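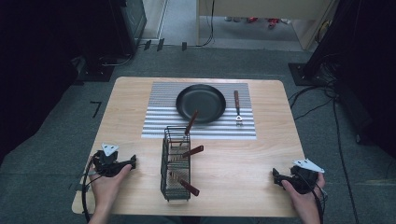
What did the software team do with the second tranche of the Hukeo grant?

Mostly we rewrote the planner, which had been promised as a small adjustment and took until October.

The old planner treated picking up a utensil and putting it down as two separate problems, handled by two modules that barely spoke. The new one, Rultell, plans the whole transfer in one go. It chooses the grasp with the placing already in mind, so an arm no longer collects a fork with great confidence and then finds it can't turn its wrist far enough to put the thing anywhere useful. We had grown almost fond of that failure. It accounted for 327 of the first 1,000 simulated runs, and is now down to 10 in the same set.

Perception is going more slowly. Wire mesh remains the enemy. The depth estimate sees the bars, the gaps and the cutlery behind them and averages the lot into a sort of fog. Wadby's segmentation model copes better than ours did, at the price of being too slow to run inside the control loop. We run it once before each grasp and hope that nothing moves in the meantime. The proposal called this "event-driven perception" and we are sticking to the phrase.

Tooling took over four weeks that were not in the plan. The replay viewer used to drop the left and right gripper tracks out of step whenever a recording was paused, so several of our early theories about two-handed timing were theories about a bug. Those pages have been removed from the shared notes. The viewer now refuses to open a file with mismatched clocks, and says so rather curtly.

Money: spending is under budget on computing and over on staff time, for the reasons given above. We ask to move the difference across.

Next period: faster segmentation, a retry when a handle slips, and the handover of Rultell to the Msimang site, whose engineers have asked for documentation. We have started writing some.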